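Play food

Play food is a class of toy made to look like things people eat, usually at a reduced size and most often in molded plastic, wood or felt. It is sold loose, in baskets, or as part of toy kitchen sets, and is generally aimed at children from 2 years up.

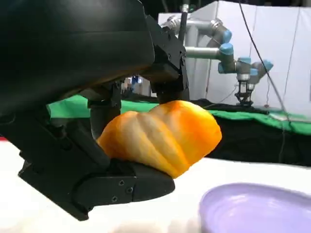 Does play food need to look exactly like real food?
Most of it does not, and there is little reason to think it should. Children will accept a block as a loaf of bread, and the recognizable color and outline of a vegetable are usually enough.

Materials

Plastic is the most common material. Hollow pieces are light and cheap but dent when stepped on, and many have a seam or a small hole that lets water in during washing. Solid pieces last longer and cost more. Wooden food is often described by sellers as more natural, a word that says little about the paint. Felt food is quiet and soft, and it stains.

Pumpkins and squash are a fair test of a maker's care. Their lobes and ridges need a deeper mold than a tomato or an egg does, and cheaper versions tend to flatten them until the piece could pass for an orange. Play bowls and plates come in whatever color the maker has on hand, with no attempt to match real dishes.

Claims about learning

Packaging commonly states that play food teaches counting, sorting, nutrition and manners. The first two are plausible, as they would be for buttons or spoons. The claim about nutrition is weaker. In a short pamphlet dated June 28, 2023, the preschool teacher Nandi Coetzee complained that her class fed plastic broccoli to dolls with enthusiasm and left the real kind on their plates. Her group had only 11 children, and the pamphlet gives no method, so it proves as little as the packaging does.

Sets and piece counts

Advertised piece counts deserve some suspicion. The Trasteo market set, in shops from 2000, counted its lid, its basket and both halves of each cut fruit as separate pieces. The later Adano set was smaller on paper and held more food. Collector Saturnino Marín lists 7 versions of the Trasteo set, though 2 of them differ only in the printing on the box.

Care

Hard plastic pieces can be washed in warm soapy water and left to dry on a towel. Hollow ones should be squeezed out first. Wooden pieces are wiped, never soaked.

See also: toy kitchen, pretend play, tea set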